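Planning the equipment budget at Zirkport

27/11/2020

Zirkport collects handling data for firms that want robots to do small manual jobs. The company's equipment buyer spoke to us about the next round of orders, which has to be settled before the budget closes.

The first item is hand-held grippers. "We buy them in pairs, one for each hand," she said. "A person can't do much with one." The plan for next year is 11 pairs, with two suppliers, Boseck and Antoniadis, asked to quote.

She said the price of the gripper itself is the easy part. Finger pads, cables and replacement marker cubes are ordered separately, and last year they were left out of the first estimate. "I had a line for hardware and no line for parts. By June I was moving money from the travel budget."
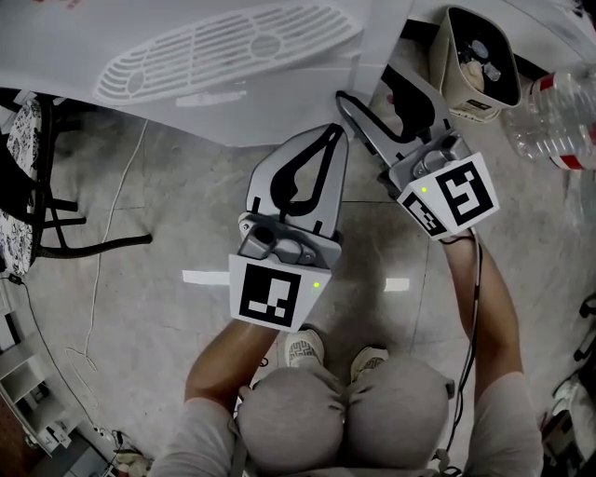

What goes on the order

The pads are now budgeted at 100 for the year. Cables are bought in three lengths, as operators work both standing and seated and a short cable pulls at the arm. Each marker cube has to match the pattern list the software uses, so a batch from a different printer is checked before it is paid for.

"The other thing is the room," she said. "You need power where people sit, and somewhere to put the chargers. I price that with the grippers now."

Robot arms are a separate matter. Zirkport has a quote from Rado, but it will wait until the gripper work has run another year. "An arm needs a base, a fence and a service contract - I can't sign for that on a guess," she said.

The full request runs to 153 lines. She expects some of the spare cables to be cut, and has asked both suppliers to hold their prices for 2 months. The quote from Antoniadis is still missing its shipping costs.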